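4.3 Comparing the rod tip with the two-finger gripper

Use this test to decide which tool to leave on the Drotavetti arm. Run it with the rod first. Allow 35 minutes for each tool.

1. Press Stop on the Cumell controller and wait for the arm light to go out.
2. Slide the rod into the collar and tighten the clamp by hand, then a quarter turn with the key.
3. Place the board on the bench and lay out the blocks. Keep the marker card clear of the board.
4. Load program 151 and set the speed to 200 mm per second.

Caution: the controller does not detect a tool change. Enter the new tool length before you start the arm — the rod is longer than the gripper.

5. Lower the rod until the tip is just clear of the wood, then save this height.
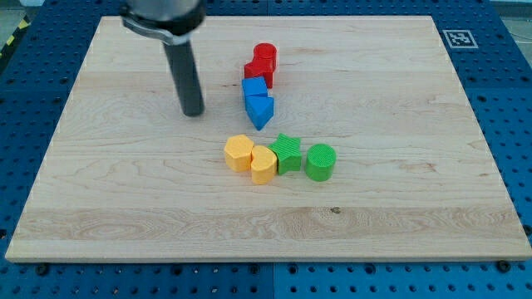
6. Run the push test 3 times, putting the blocks back to their starting layout after each run.
7. Fit the Gallardo gripper and repeat steps 4 to 6, saving a new height.

Note: Nithin Ramasamy found that a worn clamp lets the rod creep upwards in long runs. If the saved height drifts, change the clamp before you compare results.

Write both sets of times on the test sheet and send it to Araceli Montoya.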